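打游戏的桌面和手柄，我是这么收拾的

上个月把通关了的存档又翻出来打二周目，打到一半左摇杆自己往上飘，角色在悬崖边上慢慢往前蹭，蹭着蹭着就下去了。我气得把手柄往沙发上一扔，然后冷静下来想，这玩意儿我买来以后好像就没正经擦过。于是趁着五月天气好，把整套家伙从头到尾收拾了一遍，顺手把这几年攒下来的土办法写在这儿，有用就拿去。

先说手柄

手柄最脏的地方是两半外壳中间那条缝。手汗混着皮屑，时间长了就是一圈黑泥，看着真倒胃口。我以前拿牙签刮，刮是刮得下来，但木牙签会断在缝里，断过一次，我用镊子夹了半个晚上。后来换成旧名片，对折一下，用折角顺着缝推，一推一条，特别解压！名片软了就换一张，反正现在也没人跟我换名片了。

推完再用棉签蘸一点点酒精，真的是一点点，棉签头在瓶口刮两下再上手。橡胶的部分我不用酒精，以前有个手柄的握把就是被我擦到发黏的，越擦越黏，最后只好送走。橡胶握把我就用拧干的湿布，水里滴一滴洗洁精，擦完再用干布过一遍。

摇杆漂移这事，分两种。一种是里面进了灰，把手柄关机，摇杆往一边推到底，对着露出来的缝吹几下，转一圈吹一圈，有时候就好了。吹的时候用气吹，就是擦相机镜头那种橡皮球，别用嘴，嘴里有口水。另一种是里面的碳膜磨掉了，那吹破天也没用，要么换摇杆模块，要么在系统设置里把死区调大一点凑合着用。我那个飘的手柄属于第一种，吹完又活了，悬崖也过去了。

按键发黏多半是可乐。我不说是谁洒的，我家就我一个人喝可乐。不想拆壳的话，棉签蘸酒精绕着按键边转，一边转一边按，换三四根棉签，基本能救回来。酒精没干之前别开机，我一般放到第二天早上。

再说主机

主机放在电视柜里的朋友，请现在就去摸一下柜子里面的温度。我之前那台就塞在一个三面封死的格子里，风扇声大得像有人在隔壁吹头发。后来我把它挪到柜顶上，左右各空出一个拳头的距离，声音立刻小了一大截。

进风口的灰，我用软毛刷加吸尘器一起来：左手刷，右手拿着吸尘器的扁嘴在旁边等着，刷起来的灰直接吸走，不然满屋子飞。吸嘴不要贴到机器上。风扇如果看得见，用一根牙签轻轻别住扇叶再吹，别让它空转得飞快，我听过它那么转的声音，心里发毛。

Lewis Kerr 是我在联机群里认识的老队友，他更狠，每次换季就拆开清一次，硅脂也换。我没这个手艺，拆过一次，装回去多了一颗螺丝，到现在还放在抽屉里，机器倒是照样跑。真要拆的话，拿一张纸，把螺丝的位置画个草图，拆一颗就用透明胶粘在图上对应的地方，我现在拆什么都这么干。

线的事

桌子底下的线我试过好多办法。买过理线盒，一个叫 Stornix 的牌子，盒子是挺好看，可我的插排太胖塞不进去，最后拿来装电池了。现在用的是最笨的办法：魔术贴扎带，一卷裁成小段，能反复拆。尼龙扎带我不用了，每次加一个设备就得剪一回，有一次连线皮一起剪了。

每根线两头都贴标签，写上是哪台机器的。我用的是面包袋上那种小塑料夹子，拿油性笔写字，夹在线上正合适，一分钱不花。桌子后面的线要留一点余量，别绷得笔直，不然哪天脚一勾，主机就跟着走了（我勾过，接住了，吓出一身汗）。

充电线单独说一句。别绕在手柄上收，我绕断过两根，断的都是接头根部那一小截。绕成松松的大圈，挂在钩子上就行。桌板下面粘两个无痕挂钩，一个挂耳机，一个挂线圈，桌面一下子就空出来了。

耳机和鼠标垫

耳罩能拆的就拆下来洗，温水加一点洗手液，轻轻捏，不要拧，平铺在毛巾上阴干。皮面的不能泡，用湿布擦，擦完别放太阳底下。我那副耳机的皮开始掉渣，脖子上全是黑屑，最后在网上买了一副替换耳罩，四十块，跟新的一样，早知道早换了。

布面鼠标垫直接扔浴室地上，洗洁精加软刷子顺着一个方向刷，冲到水清为止。晾的时候平着晾，我有一次图省事对折挂在晾衣架上，干了以后中间一道印子，鼠标每次滑到那儿就咯噔一下，打狙击的时候特别恼火。

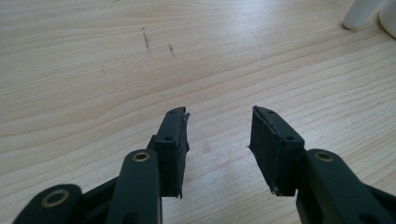 桌面才是我最操心的，毕竟胳膊肘一压就是一晚上，键盘脚、手柄、杯子全在上头磨。浅色木头看着清爽，可是一点脏都藏不住，像照片里这种灰褐色的小蹭痕，落在淡黄的木纹上，坐下来第一眼就看见它。我对付这类印子的顺序是从轻到重：先用拧得很干的湿布，顺着木纹擦几下；擦不掉再上白色的绘图橡皮，轻轻地擦，擦完把橡皮屑扫干净；还不行才用一丁点小苏打调成糊，拿指尖蘸着抹，马上用湿布带走。每一步都先在桌子背面或者不起眼的角上试一下，有的漆面会被橡皮擦得发亮，那一块亮得比原来的印子还显眼。魔力海绵我是不敢在木桌上用的，它其实就是很细的砂纸，我拿它毁过一张茶几。

要是印子是凹下去的，那就是划伤，擦是擦不掉的。浅的可以涂一点木器蜡，颜色挑比桌面浅一号的，深了就像画了条线。没上漆的原木桌，压出来的小坑可以盖一块湿布，用熨斗隔着布点几下，木头会慢慢鼓回来一些。上了漆的别这么干，漆会发白。

预防比补救省心多了。键盘和显示器的脚下面都贴一层毛毡垫，一大张剪开用，便宜得很。毛毡会粘沙子，粘了沙子就成了砂纸，所以我擦桌子的时候会顺便翻过来看一眼，脏了就撕掉换新的。还有杯子，放在桌子外侧的小凳上，别放手边，我的可乐教训上面已经说过了。

卡带和光盘

卡带接口读不出来，先别吹！小时候人人都吹，口水吹进去，触点反而容易生锈。棉签蘸酒精擦一下金属触点，干了再插。光盘从中间往外直着擦，别转圈擦，用眼镜布就行。

我的盘不按字母排，按“打完了”“打了一半”“还没拆封”三堆放。第三堆最高，我妈每次来都要问一句。零散的小卡带我放在装药的分格盒里，一格一张，盒盖上贴个标签，找起来特别快，出门也能直接揣包里。

多久弄一次

我现在的节奏是：每次关机以后用干布抹一下手柄和桌面，顺手的事；每个月推一次手柄缝、洗一次鼠标垫；换季的时候清主机的灰，顺便把线理一理。全套下来一个下午，放着游戏原声干活，挺快的。

对了，手柄如果要收起来好一阵子不用，充到一半左右再收，隔几个月拿出来补一次电。我有个备用手柄满电放了大半年，再拿出来只能撑一小会儿，现在只能插着线给来家里玩的朋友用。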